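Right, I've been promising a thread on how I stopped paying for lunch at work, so here goes. Get a brew, it's a long one.

Started in February after I went through my bank statement and added up every meal deal, posh sandwich and "just a coffee" since the year before. It came to £800. On lunch! And I couldn't have told you one nice thing I'd eaten.

Rule one, and I broke it straight away: don't cook five days of the same thing. I made a massive chickpea curry on the first go and by day four I was hiding in the Clekia café with a toastie, feeling like a criminal.

What works for me is two big cooks, three portions each, and swapping between them. One saucy thing, one dry thing. At the moment it's dal and a roasted veg couscous with loads of lemon.

The dal is just the recipe off the back of the Rajput lentils bag with twice the garlic and a spoon of mango chutney at the end. I've tried fancier ones, they take all evening and I like them less.

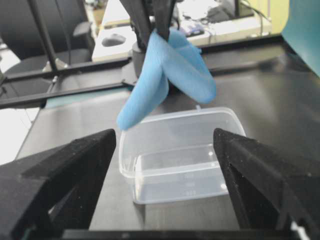
Anyway, couscous. Don't dress it the night before or it goes claggy. I keep the lemon and oil in an old jam jar in my desk drawer and everyone at work has been very patient about the smell.

Someone asked about freezing. Dal yes, curry yes, soup obviously yes. Couscous I wouldn't bother. Anything with potato goes a bit grainy, though my sister swears she can't tell – she also likes cold chips so make of that what you will.

Label your stuff. I defrosted what I thought was chilli and had stewed plums for lunch. With rice. I'd already cooked the rice, so I ate it.

Shopping: I do one trip to Pemach on the way home, after they've put the yellow stickers on. Best haul so far was four peppers, a bag of spinach and a whole celeriac I had no plan for (soup, in the end, and really good soup).

Spices I get from the corner shop. Bigger bags, half the price, and the man on the till tells me off if I buy the wrong chilli powder.

March 2018 total so far, and yes I've kept the receipts: £24 on lunches, including the toastie incident's sequel. I'm putting the difference towards a new bike, because mine now makes a noise on hills.

Next cook is a peanut noodle thing. If anyone's got a version that doesn't turn into one solid lump by the next day, please send it my way!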